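Estolel Bench Cell: Maintenance and Setup Report
Reporting period: May
Submitted to Claslow, equipment program
June 11, 2020

1. Status

The two-arm tabletop cell was returned to regular use in the second half of the period. Downtime was longer than planned. The left arm lost its home position repeatedly, and the fault was traced to the wrist cable and not to the joint encoder, as stated in the previous report. The right arm needed no parts. All work was done on site under the existing service budget line.

2. Left arm

The wrist cable was failing intermittently when the last joint turned past a certain angle. Continuity was good with the arm parked, and for that reason the fault was missed at the first inspection. The cable was replaced with the longer version supplied by Takagi and rerouted with a service loop below the wrist. The loop must hang clear of the fingers through the full range of the joint. It is checked at the start of each working day by jogging the wrist to both limits at low speed.

Finger alignment was reset at the same time. The fingers had been closing with a slight offset, enough to push light items sideways before contact was made on both sides. Shims were removed from one finger and the pair was squared against a gauge block. Mounting screws were replaced and marked with paint so that any rotation can be seen without a tool. 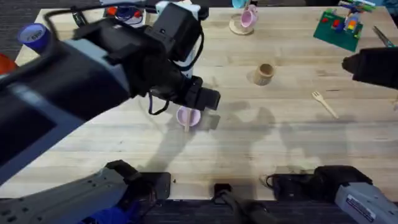

Both base plates were re-torqued after the cable work. Two screws on the left base were below the specified value. The table is wood and compresses slightly under the mounts, so the torque check has been moved from quarterly to every 4 weeks. Scuffs in the table surface do not affect operation, and no resurfacing is requested.

3. Calibration

Calibration was repeated for each arm separately and then for the pair. The pair calibration failed on the first attempt with an error above the accepted limit. The cause was a stale tool offset left in the Alon control software from before the finger work. After the offset was cleared and entered again, the routine passed.

The acceptance run used household items in place of the machined test blocks. The items vary in shape and weight, and several have thin or rounded handles that expose errors the blocks do not. A total of 199 trials were logged, of which 94 were run after the final calibration. The remaining trials are kept for comparison only and are not counted toward acceptance.

4. Grip on narrow handles

Narrow handles remain the weakest point of the cell. A handle held off center turns under load, and the working end of the tool then sits to one side of its programmed position. Closing force was raised in small steps until rotation stopped during slow moves. Rotation still occurs at full speed. The interim measure is a speed limit on any move made while a utensil is held.

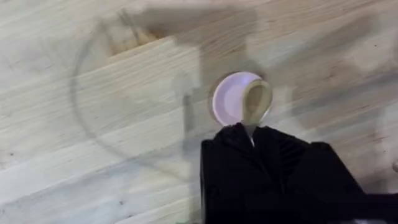

The speed limit adds time to each cycle but has not caused a fault stop. A replacement contact surface with higher friction has been requested from Takagi. If it is accepted, the closing force will be brought back to its earlier setting to reduce motor heating, and the calibration will be repeated.

5. Open items

Spare wrist cable: ordered, not received. The old cable has been tagged as defective and is not to be refitted.

Wrist camera mounts: inspected, no looseness found. Focus has not been adjusted and is scheduled for the next service day.

Control software: the tool offset should be cleared automatically when a finger change is entered. A request has been filed with Alon. Until it is answered, the step is done by hand and signed off on the setup sheet.

Budget: parts spending is within the approved amount. No transfer between lines is requested for the coming period.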